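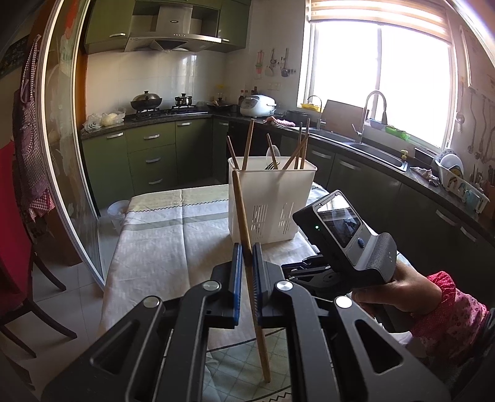 February, starter notes, second batch of the rye trials. Back at the bench after lunch and wanting to get this down before I forget which jar was which (again). The Laur flour has behaved much better than I feared it would, and I owe Petro an apology for all my grumbling about it when he brought the sack in. Jar A went in at 50 g starter, 50 g flour, 50 g water, and by the middle of the afternoon it had a lovely domed top and smelled like green apples. I have given up on the long spoons for stirring, by the way. A plain wooden chopstick like the one in the photo is a far nicer thing for the job – it gets right down into the corners of a narrow jar, it scrapes clean with one pull of the fingers, and you can hold it up against the glass and pencil a mark on it for the level. Mafalda has been doing it that way for years and was very gracious about my coming round so slowly.

Jar B is the one that worries me. Same flour, same water, same shelf, and it just sat there sulking with a gray skin on top. I suspect I let the kettle water go in too warm, though I did not write the temperature down, so that is one more thing to be stricter about. I have fed it again and moved it next to A, partly for the warmth and partly, I admit, for company. 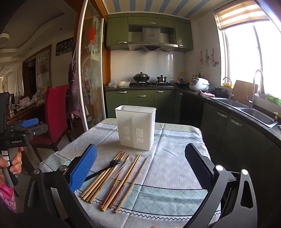 Orysia thinks I should throw B out and start over from a spoonful of A, and she is probably right, but I would like to give it one more day. She also asked me to write down the loaf properly this time, so: 400 g Laur rye, 17 g salt, the whole of the ripe starter, and water until it looks like wet cement. Yes, I know the salt is on the high side. Nasrin tasted the last one and said it needed butter and nothing else, and I have been quietly pleased about it all week.

To do: new lids for the tall jars, since the old ones stick. Ask Yurii if the Sonden oven can be had for the evening, as ours runs hot at the back and scorched the heel of the last two loaves. Label B with something kinder than what is on it now. Next feed at nine tonight, both jars, and I will write the water temperature down before I pour it.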